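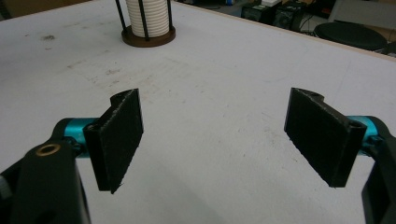 Plustov Hand Gripper, second version
Made by Fikico
Catalog number 2605
Page updated 13 March 2021

The Plustov is a two-finger gripper that you hold and work yourself. It has a camera on board looking down between the fingers, and it records what the fingers see and how they move while you do an ordinary job: pulling a cup off a stack, putting a spoon in a drawer, folding a dishcloth, feeding parts into a tray. The recordings then go into training for a robot arm that carries the same fingers. You do the chore, the arm learns from it. We've been using it every day since August and we still get a kick out of it.

Can a machine do this yet?

This is the question we get most, usually before anyone asks the price, so it goes near the top. Can a robot do the dishes, clear a table, restock the cups in a break room, pack a box on the shop floor?

Some of it, yes! An arm with a decent pair of fingers can pick up a cup that stands by itself on a bare table and put it down somewhere else, and it can do that all afternoon. Give it a cup lying on its side and it will usually cope. Put it in front of a stack of paper cups nested tightly in a holder and ask for one cup, and things get a lot more interesting. Paper gives when you squeeze it. The rims catch on each other. Pull too straight and two come off together, pull at an angle and the whole holder starts to walk across the table. People do this with two fingers and a little twist while talking to someone, and they couldn't tell you how.

That little twist is what we want on the recording. You can't write it down very well, and you can't easily get it by steering an arm with a joystick either (we tried, it was slow and we dropped a lot of cups). With the gripper in your hand you feel the cup let go, you ease off, you carry on. A kitchen full of chores is made of things like that.

So our answer for now: single steps on a clear table, good. Several steps in a row with soft or nested things, getting there, and much better than a year ago. A whole messy kitchen with no help, no. We'd be thrilled to change that last line of this page.

The cup task

Paper cups are our standard test and the one we'd suggest you start with. They're cheap, you can get them anywhere, and a bad grip shows right away as a dent. The setup is a white table, a stack of cups in an upright holder, and somebody with a gripper. The person takes a cup, turns it or carries it to its spot, sets it down and lets go. Then again, and again, from different sides and different heights.

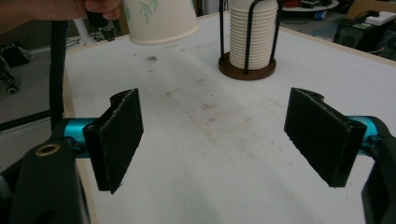

Cup task from the gripper's own camera: a cup held mouth down just over the table, the rest of the stack in its holder.

We have 2294 recordings of cup handling in the library that comes with the gripper, made by several people with quite different habits. Some go in low and fast. Some hover forever. We keep both kinds, and the arm seems to do better for it. Scuffed tables are welcome too. A model trained only on spotless surfaces gets confused by the first coffee mark it meets, and nobody's kitchen table is spotless, so please don't polish yours on our account.

What the fingers are like

Each finger ends in a flat black pad with a rough, grippy face. The pads sit on short teal mounts, which gives you a nice bright marker in every picture for where the finger is. When you open your hand the pads stand wide apart, and you can see a good stretch of table between them, enough to judge your approach. When you close, they come together face to face and keep pressing flat on the sides of the thing you're holding.

The pads are the part we changed most from the first version. The old ones were hard and smooth. They were lovely on boxes and hopeless on paper, and glasses slid right out of them. The new surface holds a paper cup with so little pressure that you can lift it without leaving a mark once you've had some practice. It does wear. The lower edge goes fuzzy first, and a fuzzy edge is fine to work with. When the flat of the pad starts to look shiny, change it. The pads come off with a small screwdriver and it's a quick job even if you've never done it before.

The body is matte black so it doesn't throw glare back into the camera. It's bigger than people expect from the drawings, and after a long session you'll feel it in the wrist. Change hands or change people. We do short sessions with a break in between, and the quality of the recordings stays up.

What we'd tell a new user

Hold still for a moment at the start of each recording, fingers open, with the thing you're about to pick up in view. It gives the software a clean place to begin.

Slow down at the moment of contact and nowhere else. Beginners tend to do the whole chore in slow motion, and then the arm does the whole chore in slow motion as well, which is painful to watch.

Keep your free hand out of the way when the gripper is the one doing the work. If a second person is resetting the table, that's OK, just mark the recording.

Leave the background alone. Chairs, boxes, cables on the floor, other tables, let them be. Homes and workshops look like that, and the robot will have to get used to it.

Move the holder. Left side, right side, near, far, half hidden behind a finger. It's tempting to leave it where it works. Move it anyway, and turn it too.

Mix your cups. Plain white ones, printed ones, whatever the store had. A pattern on the side changes how the camera sees the cup more than you'd think, and the base of an upside-down cup looks nothing like its open rim. 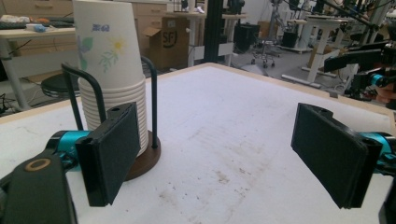 Paper cups nested base up in the wire and wood holder, printed cup on top.

After cups

Once cups are going well, bowls are a good next step, then things with handles. Cloth is wonderful and maddening. We've had very encouraging results with dishcloths laid flat and poor ones with dishcloths in a heap. On the shop-floor side, people have asked about loading small trays and closing carton flaps. Trays suit the fingers well. Carton flaps want a push more than a grip, and the pads will do it closed, used like a fingertip, though it took us an embarrassing number of tries to think of that.

Things the Plustov is not good at: anything flat on the table and thinner than a coin, anything wet and heavy, and lids that screw on tight. You can get a loose lid off by turning your wrist, and the recording looks great, but most arms run out of turn before the lid does. We're working on a set of narrow tips for the flat things. They're not ready, and we don't have a date.

In the box

Plustov hand gripper with pads fitted
6 spare pads
Screwdriver for the pad screws
Cable
Recording software and the cup library
Printed quick guide

The cup holder and cups aren't included. Any upright holder with an open front or open sides will do. One with a heavy base is easier to learn on, and a light one is better once you want the arm to deal with a holder that shifts.

Fitting the fingers to an arm

The same fingers bolt to our arm bracket, sold separately, so that what the arm carries matches what you held. Please don't skip this or swap in other pads to save time. If the recordings show one kind of finger and the arm has another, you'll spend weeks wondering why it keeps stopping short. Put the camera back at the same angle as well. The bracket has a stop for it, and you'll feel it click.

Give the arm an easy day first. One cup, clear table, the holder where you recorded most. Then make it harder a little at a time. Our own arm manages 80 single-cup pickups in an hour on a good run, which a person would beat without trying, and we still stop and watch it every time somebody starts it up.

Care

Wipe the pads with a dry cloth. A damp one is all right for coffee and sugar, but let them dry before you work. Check the small screws at the finger mounts now and then, they can creep loose with heavy use. Keep the lens clean with the sort of cloth you'd use on glasses. Hang the cable up loosely and don't wrap it around the body.

Trying one out

We keep a gripper and an arm set up at our Saraç workshop, along with more paper cups than we will ever drink from. Come with a chore of your own if you can bring it in a bag. We like the odd ones best, and if the fingers can't do it we'll tell you on the spot and write it on our list for the next version. Schools and small shops can borrow a gripper for two weeks through the loan form on the Fikico contact page; please send it back with the pads you used still on, worn or not, as we like to look at them.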